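Section 9. Setting up the brush rack and writing table

Workville Studio Handbook, revised by Evanthia Tsoukalas

Read before first use. Takes a few minutes, less if the cloth is already down.

What you need
Brush rack, dragon-head type
Four brushes, the big one included
Black table cloth
Mesh pencil cup
Frosted plastic board
Two markers for labels and signs

9.1 Placing the rack

1. Cloth on first, pulled smooth. A fold under one foot and the whole rack rocks.
2. Lift by the two side posts. Never by the dragon heads.
3. Set it at the back of the table, close to the wall. Both feet flat on the cloth.
4. Press lightly on the top bar. If it wobbles, turn the rack round and try again before you start packing bits of card under it.

CAUTION: the carved panels low down are thin. Don't push a thumb through to get a grip. A new panel from Cherkaoui took until February last time and the rack was out of use all that while.

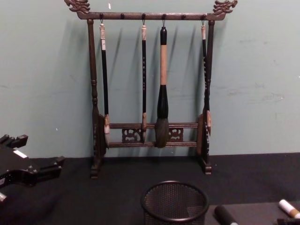
5. Dust the posts with a dry brush, top to bottom. No polish, no spray. Polish gets on the hooks, then the loops, then the paper.

9.2 Hanging the brushes

1. Clean brushes only. Rinse in cold water till it runs clear, squeeze gently, shape the tip with your fingers.
2. Hang by the loop, tip down. Check the loop is right over the hook before you let go.
3. Slim brush inside each post, big brush just right of the middle. Keeps the weight near the centre.
4. Leave a gap between the big head and its neighbours. Bristles that touch dry slowly and pick up ink from each other.
5. Spare hooks stay spare. Do not hang cloths, keys or scissors on them.

Note — a worn loop should be changed the same day. Flustis cord is in the drawer, cut a short length and double knot it. Glue does not hold, it has been tried.

CAUTION: don't hurry a damp brush with a heater or hair dryer. The glue in the head softens and the hairs start to come out.

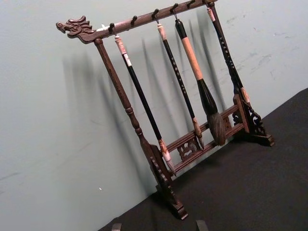
Leave brushes hanging for 12 hours after washing. The big one may want longer, feel near the top of the hairs and if its cool give it more time. Do not put back in the roll until dry all the way up.

9.3 Cup, board and markers

1. Cup in the middle, in front of the rack. Far enough forward that you can lift a brush off without knocking it.
2. Board to the right of the cup. Wipe with a damp cloth first, dried ink lifts off if you catch it early.
3. Markers on the board, caps on, lying down. Push each cap untill it clicks.
4. Wet brushes never go in the cup. Tip up or tip down, both bad.

Note — left-handed writers can swap the board to the other side. Put it back after.
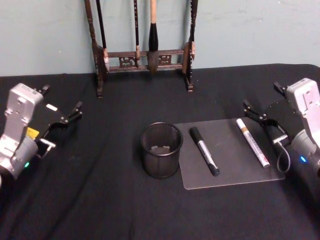
9.4 Clearing away

1. Markers and cup to the Bomach box. Lid on.
2. Board wiped both sides and stood on edge to dry.
3. Brushes stay on the rack overnight if washed.
4. Shake the cloth outside, fold it with the clean side in.
5. Anything loose or cracked, write it in the book with the date and your initials. Last full check of the rack was 4th January, one hook tightened.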